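Jastel Hand-Held Gripper Pair: what to budget before you order

Product page – Grippers and hand tools – Notes by Estrella Nava

Price: $249 per gripper, sold in pairs
In the box: 2 grippers, 2 cables, one set of printed markers, a quick-start card
Not in the box: mounting boards, spare finger pads, a carrying case, any software worth paying for
Warranty: 80 days on the electronics, none on the pads
Ships: July

We sell these, so take what follows with that in mind. We have also talked more than one customer out of them, and I would sooner lose the sale than process the return.

The pitch is simple enough. You hold a gripper in each hand, do the job the way you would normally do it, and the recordings go toward training an arm you may or may not own yet. Jastel's brochure says you can "start collecting on day one." Maybe you can. I would plan on spending day one looking for the right cable and arguing over where the markers should go.

The first question for your budget is the room 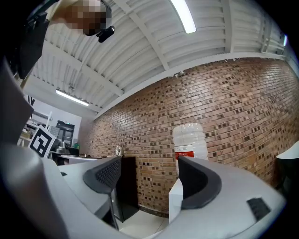 Our quote form asks where you plan to use the pair, and most buyers leave that line blank or write "office." An office is fine. You don't need a lab, and anybody who tells you to rent one first probably has one to rent. What you do need is a place for the marker boards and enough open floor to swing both arms. A kettle on a counter, a big water bottle and a square marker leaning nearby on a white board will make a perfectly good corner to start in, and most buildings can supply all of that except the marker. Jastel prints the markers on thin card. Put them on something stiff. Mounting boards from the hardware store do the job, and the branded ones at three times the price do it no better.

Do look at your lighting before you order. If you have a mix of bright tubes and dark corners, test at the time of day you plan to work. Wenceslao Huerta in our service department gets more calls about lighting than about broken parts, and a lighting problem is not covered by anything.

Fingers and pads

The fingers are curved and take black pads. The pads are the part that wears. Jastel gives no figure for how long they last and would not give me one over the phone either, and I asked twice. Order a spare set with the pair. If you will be handling anything with sharp edges, order two.

Bavell makes a pad that is sold as a direct replacement. It fits, with some persuasion. I don't like how it sits on the finger and we don't stock it.

The part people forget to price
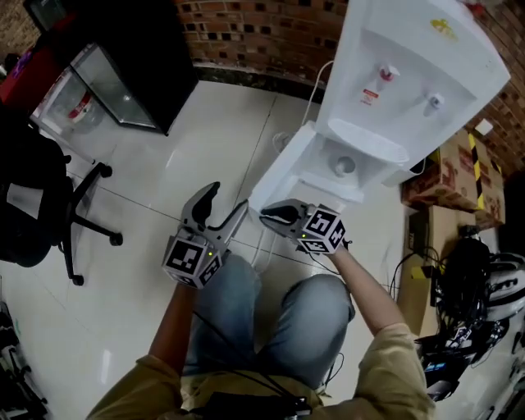 Somebody has to hold these things all afternoon. That is the largest cost in the whole plan and it is missing from nearly every spreadsheet customers send us. The hardware is a one-time charge. The operator is paid by the hour, gets tired, needs a chair and a break, and will be slower in the second week than you hoped. Put a real wage in the column and see if you still like the total.

Put in time for setup as well. Each session means connecting both grippers, waiting for them to come up, checking the markers and labeling the recordings. Jastel calls this "minutes." I would write down half an hour until your own people prove otherwise.

How it compares

Chang sells a single gripper with a longer handle. It is easier on the wrist and fine for one-handed jobs. For folding, pouring, opening lids or anything else that takes two hands, you would be buying two anyway, and the savings go away.

Witeck will rent you a full kit by the month. The rental looks expensive until you ask how many pairs are sitting in closets after the first trial. If you don't yet know which task you want to record, rent. Come back when you do.

Before you click

Write down the one task you want an arm to do.
Ask whether a cheap fixture or a better cart would fix it. Sometimes it will.
Price the operator.
Find out what your arm supplier will accept as recorded data, and get it in writing. "Compatible" is a word from the sales department.
Check that you can return an opened box. With us you can, less a restocking fee, if the pads are clean.

Service questions go to Wenceslao Huerta. He is in from 8 a.m. and prefers email. For quotes on more than one pair, write to Estrella Nava and include a phone number. There is no volume discount from Jastel at the moment, whatever the banner on their own site says.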